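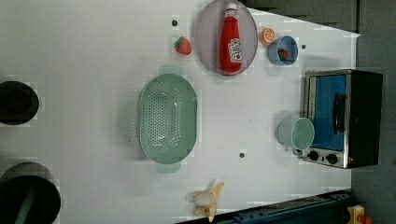

Robot clearing stations at work, what happens to the people?

Posted by halfpint_trays, 18 Dec 2020

I work in the dish return at the staff cafeteria at Grernside. There are 22 of us across the kitchen and the return line, and on busy weeks we put through 1,000 lunches. In May we get what the management email calls a "sorting partner," a robot arm from Kovotus that will pick things off a table and put them where they go. My supervisor, Ivars Urbonaitė, has already been sent on a training day and came back with a lanyard and no opinions.

We're told no jobs will be lost. We were also told that about the old vending contract, and I still miss Denise. So I'd like to hear from people who have worked next to one of these. What did your shift look like after? Did your hours change? Is there something we should be asking for now, while everyone is still being nice to us?

Also, the practice setups I've seen are all bowls and mugs and toy fruit. A colander, a toy banana, that sort of thing. Our trays come back with gravy on them and a napkin stuffed in the glass. Am I wrong to be unimpressed?

Trilok Tomar

I was on the return line at Moussa when ours came in, so I'll take your list in order.

The shift: two people used to sort, and now one person sorts and one person "attends." Attending means you stand by the arm, put back what it drops, turn the mugs so the handles point somewhere it likes, and press the button when it stops and sulks. It's lighter on the wrists and much harder on the brain. You can't chat, because you're watching, and you can't really work either. By the second hour I would have washed a roasting pan for fun.

Hours: nobody was let go, that part was true. When people left they weren't replaced, and that part wasn't in the email. We went down by 5 over the first year and the line supervisor said it was natural. I suppose weather is natural too.

What to ask for, in writing, before it arrives:

Who is allowed to stop it, and can that person get in trouble for stopping it. We had a stop button from the first day and it took two months before anyone felt free to use it during the rush.

Whether attending is a graded job. It needs training, so it should pay like it needs training. Ours got a new title and the same check.

Rotation. An hour on, then something else. Get a number written down or it turns into a whole shift for whoever is quietest.

Who gets to see the numbers. It logs how long everything takes, and that includes how long you take to put the ladle back.

On the toy fruit, you're partly wrong. They have to start with something, and a strawberry in a bowl is a fair test of picking up a small thing without crushing it or dragging the bowl along. The same goes for a bottle lying on a plate. But ask to see it do your trays, with your gravy, at your noon. Ours did lovely work on clean dishes. The first real lunch it met, it tried to file a bread roll with the cups — twice.

One good thing, and I'll admit it through my teeth: heavy stacks. I haven't lifted a full crate since, and my back has stopped sending me letters.

fistel_nightcrew

dont worry about it, we were supposed to get one at Fistel and its still in the crate. people hang coats on it

halfpint_trays

Thanks, Trilok. I've printed your list and left it on Ivars's desk under the lanyard. He says he'll raise the rotation one himself because his knees are in favor. Will report back after May, assuming I'm not attending.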